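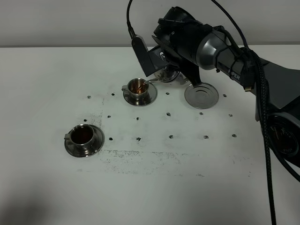
Odar 不锈钢杯碟套装

Odar 是 Balach 餐具系列里的小杯套装，由带耳小杯和配套圆碟组成，杯、碟均为不锈钢材质，适合浓缩咖啡、红茶、药草茶，也可以用来装蘸汁和糖浆。杯和碟可以成套购买，也可以单独补购。

产品编号：624
系列：Odar
材质：食品接触用不锈钢
表面：抛光
杯容量：60 毫升
包装：纸盒，每件之间有衬纸

碟子

碟面中央有一圈凸起的圆环，杯底放在环内，端着走动时杯子不容易滑到边上。碟沿略微上翘，洒出来的一点茶水会留在碟里。圆环外侧的宽度够放一块方糖或一小片饼干，再大的点心请另配盘子。

碟子背面没有胶垫，放在玻璃或石材台面上会有轻微声响。介意的话可以垫一层布或软木杯垫。

空碟可以直接叠放，一摞建议不超过十只，再高容易歪。抛光面叠放时间长了会有细小的摩擦痕，属于正常现象，不影响使用。如果是摆在橱窗或展示柜里，请保留包装里的衬纸，隔在碟与碟之间。

杯子

杯耳为环形，焊接在杯身一侧，焊点经过打磨。成年人用拇指和食指捏住即可，手指较粗的顾客可能觉得环偏小，建议先到门店试一下手感。左右手都能用，摆台时杯耳朝哪边按各家习惯。

杯身是单层结构，不隔热。倒入刚煮好的咖啡或茶后，杯壁和杯耳都会发热，请稍等再端，或连碟一起拿。需要长时间保温的场合，请选 Retamal 系列的双层杯，两个系列的碟子不通用。

杯子内壁没有涂层，深色的茶和咖啡倒进去，颜色看起来会比在白瓷杯里更深一些。对汤色有要求的品茶场合，不建议用金属杯。

小勺

细柄小勺不包含在套装内，需另外选购。标准长度的咖啡勺斜靠在杯里时，勺柄会伸出杯口，取用方便；用长柄冰茶勺则容易把空杯带倒。搅拌时勺子碰到杯底会有声音，也会留下浅浅的划痕。

套装规格

两人装：杯两只，碟两只。
四人装：杯四只，碟四只。
餐饮装：杯 50 只，碟 50 只，纸箱包装，不附礼盒。
补购：杯、碟可单独下单，同一编号的新旧批次可以混用，光泽可能有轻微差别。

碟子比杯子更常被单独买走，有些咖啡馆拿它放找零、放账单，或者盛少量坚果。餐饮客户一次订购 1000 件以上，可以在碟底加激光刻字，刻字内容和位置由我们先出样图，确认后再安排生产。刻字产品不接受无理由退货。

首次使用

请先用温水和少量中性洗洁精清洗一遍，去掉表面可能残留的抛光剂，再用清水冲净擦干。第一次擦拭时如果软布上出现灰黑色痕迹，多洗一两遍就会消失。

日常清洗

可以放进洗碗机。洗完请尽快取出擦干，水质偏硬的地区自然晾干后会留下白色水渍，抛光面上看得比较清楚。已经形成的水渍可以用稀释的白醋擦掉，然后用清水冲洗。

茶垢用小苏打加水调成糊，软布蘸着擦杯内壁即可。不要用钢丝球、去污粉或含氯漂白剂。含盐、含酸的蘸汁用完当天就洗，不要在杯里过夜。

杯耳与杯身连接的地方容易积茶渍，用旧软毛牙刷刷一下比较省事。

注意事项

不可用于微波炉。
不可直接放在明火、电陶炉或电磁炉上加热。
可以放入冰箱冷藏，提前冷藏半小时再倒冷萃咖啡，杯壁会结水珠，碟子正好接住。
给儿童使用时，请不要盛装热饮。

搭配

Planwood 的浅色木托盘有两种尺寸，小号放两套杯碟，大号放四套，四套摆满后中间还能放一只奶罐。白色或浅灰色台面比较衬抛光金属；深色台面上指纹和水渍不那么显眼，日常打理会轻松一点。

退换与保修

未使用的产品在收货后 14 天内可以退换，请保留原包装。杯耳焊点保修两年，脱焊或开裂凭订单号免费更换。碰撞造成的凹陷、使用中产生的划痕和水渍不在保修范围内。

收货时如发现凹陷，请当天拍照发给客服，照片里需要看得到外箱标签和受损的部位。餐饮装请按箱清点后再签收。

供货情况

两人装和四人装现货，付款后三个工作日内发出。餐饮装需要预订，下一批 9 月到货，按下单顺序发出。样品可以单买一杯一碟，正式下单后样品费用从货款中扣除。

餐饮采购和刻字订单请联系 Constanza Fuentealba，邮件标题注明产品编号和所需数量。

页面更新：2026 年 3 月 3 日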